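**Clusden lab notebook, January - gripper stop fault, Walczak table scene**

Started at 8:40 with tea and the overnight run, and it was a sad sort of breakfast. The batch got through 1,037 episodes in the Walczak scene and 234 of them ended with the arm sitting in a protective stop, all with the same code (joint velocity limit, wrist 2). I had promised everybody last week that the stops were fixed, so first of all, sorry! I really did believe it. The short batch I ran to check had a different start pose and never went near the part of the motion that causes trouble.

I know some of you will say that a stop in simulation hurts no one, and that's true as far as it goes, but the whole reason we keep the limits switched on in Gramudeck is that the same planner settings go onto the real arm in the spring. If Brustance asks for a wrist speed the arm can't give, I would much prefer to find out here, where the worst that happens is a red line in my log.

So I loaded the scene again, left everything on the table where the batch config puts it (laptop, vase, both pens, the dark things at the far end) and stepped through by hand. The arm likes to reach well out over the far half of the table with the fingers pointing down, and that is fine, I could hold it there all morning without a complaint.
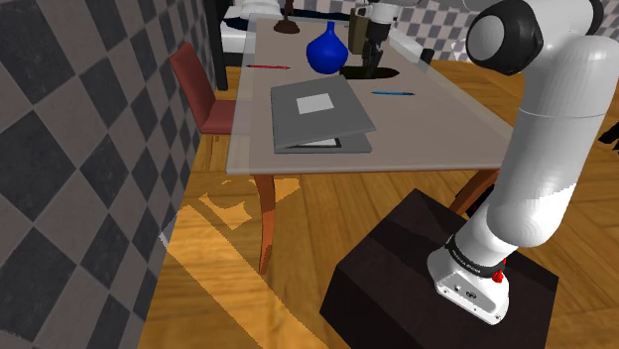

The trouble begins on the way back toward the near side. Brustance plans the return as a straight line for the tool, and with the pedestal where it is, the line passes too close to the arm's own base. The wrist then has to whip around to keep the fingers vertical. In the joint plots it is a lovely sharp spike, very easy to see once you know to look, and I am a little embarrassed at how long I spent in the contact logs before I opened the joint plots at all.

What I had been chasing was the vase. My theory, which I was fond of, was that the fingers were brushing it and the stop was a late reaction to the bump. I took the vase out completely and ran the failing seeds again, and they failed just the same, at the same step. I've put it back.

There is a second problem hiding behind the first, and I think it's the one we ought to worry about more. When the stop trips, Gramudeck freezes the arm, but it doesn't tell the task script. The script waits 300 ms, hears nothing, decides the move must have finished, and goes on to the next instruction. In 114 of the stopped episodes it then sent a close command with the gripper nowhere near the thing it was supposed to pick up. On the bench that would be a person reaching in to see why the arm was still, and the fingers shutting on them. I felt a bit cold reading that, I'll admit.

Steps I went through after lunch, written down so that whoever picks this up can do the same:

1. Pick any failing seed and run it with the speed override at half. The spike is still there but stays under the limit, so you get the whole return without a stop.
2. Put the override back to full and pause just before the close command. Look at the wrist view before letting it go any further. On mine the fingers were wide apart with only bare tabletop and a lower part of the gray device between them, the rest of the device off to the right and the end of the blue pen down in the left corner. 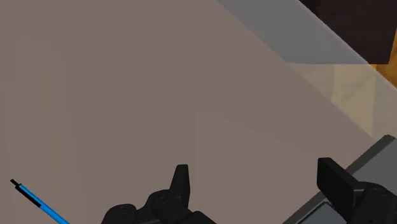 3. Let it go on by one command and read the script log next to the controller log. The script says "move complete" and the controller says "stopped", and the two lines sit there side by side as if they'd never met.
4. Trip a stop by hand from the console, with the arm parked, and check that you get the same disagreement. I did, every time I tried, so it has nothing to do with the wrist or the path.

**What I changed**

The timeout no longer counts as success. If the script hears nothing it now asks the controller for its state, and anything other than "idle, at target" ends the episode with the gripper left as it is. I also added a waypoint that takes the return path wider of the base. It is slower and a bit ugly - I'd like a proper fix in Brustance someday.

**Still open**

- Full batch is running again with last night's seeds. Please don't restart the machine under the window.
- The real controller needs the same check on its stop signal before anybody runs the spring settings on it. Until that's done, power off before reaching in, even if the screen says it's idle.
- I have not looked at the other scenes yet.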